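Gautier finger set for two-arm benches

If you have been trying out grippers for any length of time, you know how much of it comes down to the fingers. The Gautier set is a pair of slim black fingers with ribbed pads, made to fit the Horna and Drudden wrists, and we are very fond of it! Capucine Renaud, who runs our bench, has been comparing it with the older Rukent pads since December – mostly on toy building bricks, which are hard, shiny and have studs in all the wrong places.
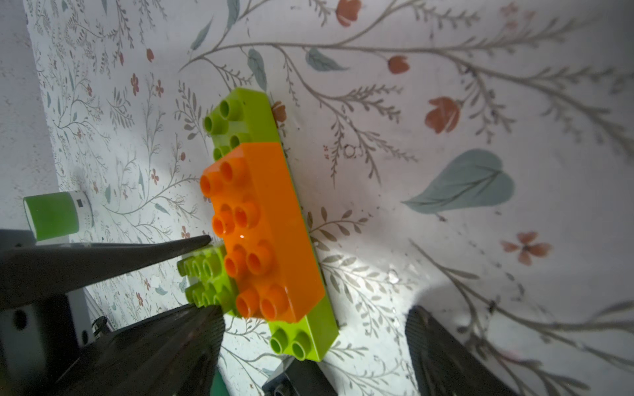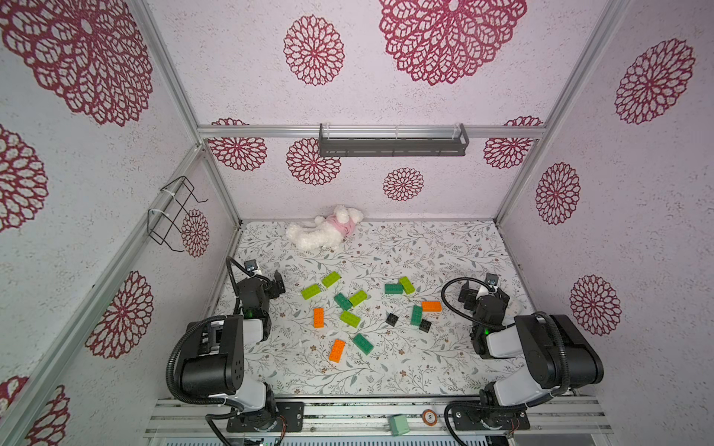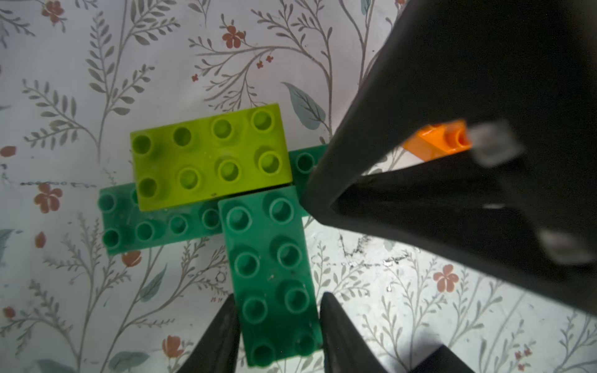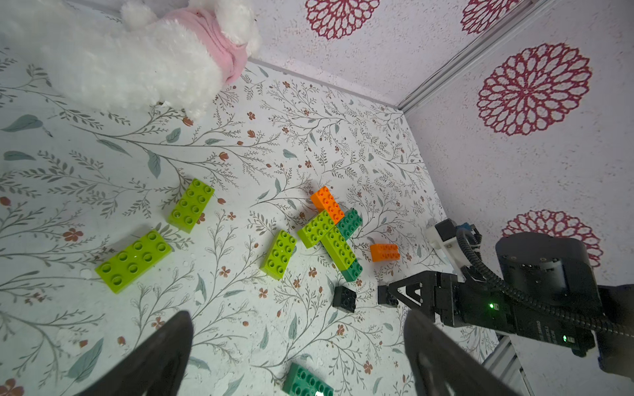
Brick trials on the patterned mat, wrist and bench views.

Please do try more than one color if you run your own comparison. A glossy orange brick and a dark green one can look very different to a wrist camera, and it's worth finding that out before you blame the fingers (we have been guilty of this).

Part number: 2151
In the box: 2 fingers, 10 screws, spare pads
Rated pad life: 200 hours
Fits: Horna and Drudden wrists

Rukent owners will need the adapter plate, sold separately. Write to Capucine if you are unsure which wrist you have – she is happy to look at a photo and tell you.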